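Forum > Manipulation > Data & Demos
6 min read

**158 demos of a key ring and the policy still flinches**

**#1 torque_and_mirrors**
Sep 22, 2026

Two-arm setup, follower arms on a common rail, person on the leaders doing the moving. The task looked easy on paper: take a key organizer, get hold of one of the split rings along its edge, and hand off or attach whatever I've decided is the victim that day. Keys, tags, small clips.

I now have 158 episodes. I train on all of them with the stock Lomeck recipe, and what I get is a policy that approaches with great confidence, stops a finger's width short, and trembles. Both arms do it. It's like watching two people at a door, each insisting the other go first.

Before anyone asks, yes, calibration is done, and yes, the timestamps line up. I've spent more evenings on the timestamps than on my taxes.

My theory is that thin shiny parts are murder on the cameras and I need more demos. Tell me I'm wrong, but nicely. The middle of the table, where it all goes to pieces:
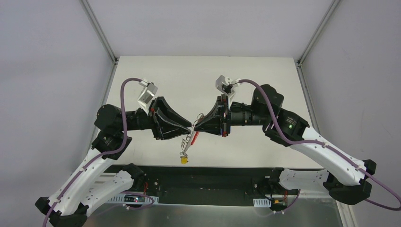
**#2 Re: 158 demos of a key ring and the policy still flinches**
by lowpass_larder

You're wrong (nicely).

158 is plenty for something this short if they all tell the same story. Mine didn't at first. I went back through and found I'd been teaching three different grasps depending on how much coffee I'd had. The model averages them and you get the tremble. It isn't scared, it has just been given contradictory instructions by the same idiot.

Watch a bunch of yours back to back at double speed and look only at the last moment before contact. If you hover before closing, it hovers. If you hover, back off, mutter, and try again, it learns all of that except the muttering.

Also, in your shot the tips are practically touching, with that thin coil hanging off the red and white piece toward the little yellow thing. Pick which arm owns the middle. When both live there, the operator improvises, and improvising is poison.

**#3 Re: 158 demos of a key ring and the policy still flinches**
by gantry_goblin

Disagree with #2. Recovery behavior is the best stuff in the set. If you throw out every demo with a fumble, you've trained a robot that has never seen a fumble, and it will meet one within the hour.

Keep the retries. Throw out the dithering. I realize the line between them is a matter of taste.

**#4 Re: 158 demos of a key ring and the policy still flinches**
by lowpass_larder

I said teach one grasp. I didn't say never drop anything. But sure, knock down the thing I didn't say, it's very flimsy.

**#5 Re: 158 demos of a key ring and the policy still flinches**
by torque_and_mirrors

Okay, I watched them. It was like listening to my own voicemail greeting 158 times.

I hover. I hover in nearly all of them. In a fair number I also approach with one arm, think better of it, and switch to the other. I've tagged 65 episodes as "what was I doing" and moved them to their own folder. They aren't deleted, gantry_goblin, put the pitchfork down.

New question, because going through the wrist streams raised one. How much of the world do you let those cameras see? One of the feeds comes in on its side, and I never rotated it. I figured the network doesn't have a neck. Does anyone rotate theirs, or mask out the background?
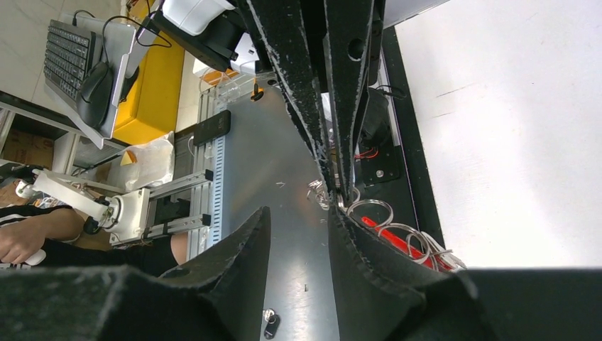 **#6 Re: 158 demos of a key ring and the policy still flinches**
by adine_bench_rat

Rotation: leave it, as long as it's the same at run time. We run the Adine stack with a sideways feed and it couldn't care less.

Background: I'd care. There's an arm at far left with a hand on the end of it. At training time that hand's position tells you what's about to happen. At run time there's no hand. If I were a lazy network I'd skip the keys completely and read the sleeve.

The other thing I'd look at is the fingers. The edge of the upper one is fraying white. If the covers have been wearing down over the course of collection, your early and late episodes have different fingers in them, and possibly different friction. Swap them, note the episode number, carry on.

**#7 Re: 158 demos of a key ring and the policy still flinches**
by gantry_goblin

The sleeve thing gets said on this forum every December like a carol, and I've yet to see anyone test it. Black out that strip, retrain, compare. It's a crop. It takes an afternoon.

**#8 Re: 158 demos of a key ring and the policy still flinches**
by adine_bench_rat

We did test it, on a drawer task. Masking helped. I'll admit the drawer was also fixed that week.

**#9 Re: 158 demos of a key ring and the policy still flinches**
by gantry_goblin

Beautiful. Publish it.

**#10 Re: 158 demos of a key ring and the policy still flinches**
by quietservo

Can I drag this back to the task? I use Zedeo for annotation and it makes you write a sentence per episode. Hated it for a week. Then I noticed I couldn't write the sentence for half my demos, and those were the bad ones. "Right arm takes the ring nearest the tag" is a demo. "Arms do stuff to keys" is a screensaver.

There's a Dwivedi script floating around in the tools subforum that flags any stretch where both grippers are open and slow. Crude, but it catches hovering better than I do at midnight.

And start every episode with the organizer lying somewhere a bit different. If it's always in one spot, you've got yourself a very expensive cam.

**#11 Re: 158 demos of a key ring and the policy still flinches**
by torque_and_mirrors

Ran the Dwivedi script. It flagged episodes I was proud of.

Plan: new finger covers, one sentence per episode, right arm owns the middle, organizer gets moved between takes. I'll train 2 versions, one with the left strip of the wrist feed masked and one without, so that #6 and #7 can have their afternoon. The retries go in both. The dithering folder stays in its folder.

For reference, the part itself, seen from a wrist:
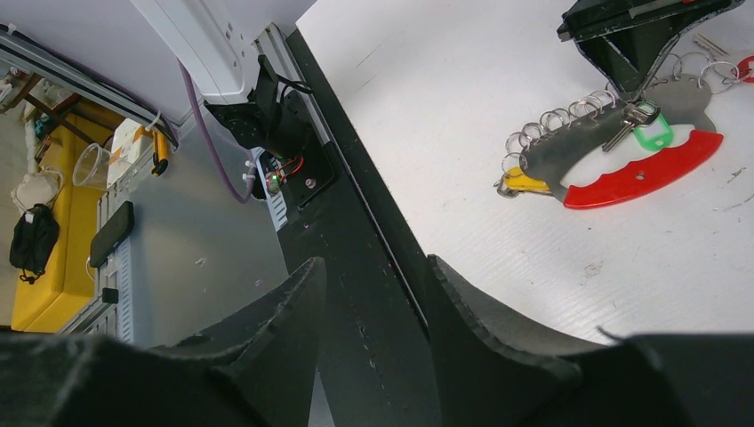
Key organizer, red handle, green and yellow tags on the rings. Wrist view.

**#12 Re: 158 demos of a key ring and the policy still flinches**
by lowpass_larder

Bare steel plate on a bright white table. I'd turn the lights down a notch before I recorded anything else. And lock the exposure, if you haven't.

**#13 Re: 158 demos of a key ring and the policy still flinches**
by torque_and_mirrors

I haven't. Going to go do that and pretend I always had.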